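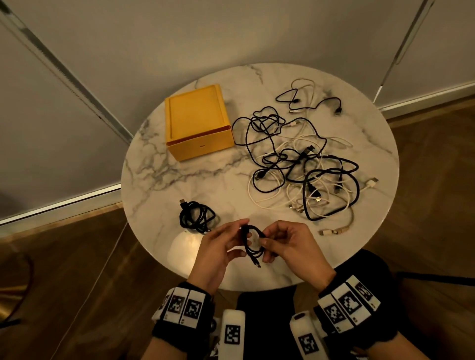 **Cable coiling** is the practice of winding a flexible cord into loops so that it can be stored, carried or sorted. It is used for stage and studio cables, garden hoses and extension cords, and in the home for the short leads that come with phones, chargers and other small electronics.

## Methods

Short leads are usually coiled in the hands. One hand holds the finished loops while the other feeds in the next, and the plug is left free at the end or tucked through the middle. Wrapping a cord tightly around the palm or elbow is quicker but puts a twist into each turn, and a cord stored this way tends to spring into a corkscrew when opened.

The over-under method alternates a normal loop with a reversed one, which cancels the twist. It is standard for long audio cables. On leads shorter than 2 meters it makes little difference.

## Sorting

Household cables are often kept together in a drawer or box, where they tangle. Loose ends pass through neighboring loops and the connectors catch — flat plugs less than those with a raised latch. A pile is normally worked from the outside, freeing one plug at a time and coiling each cable before starting the next.

In January 2018 Norbert Hájek and Marek Dvořáček surveyed stored cables in 11 apartments for the household magazine *Ulance*. They listed 780 cables, of which 526 were kept uncoiled.

## Fastening and storage

Coils are held with hook-and-loop straps, twist ties or rubber bands. Rubber can stick to the jacket after some years. Small coils may also be laid flat in a lidded box, sorted by connector type.

## See also

- Cable tie
- Extension cord
- Knot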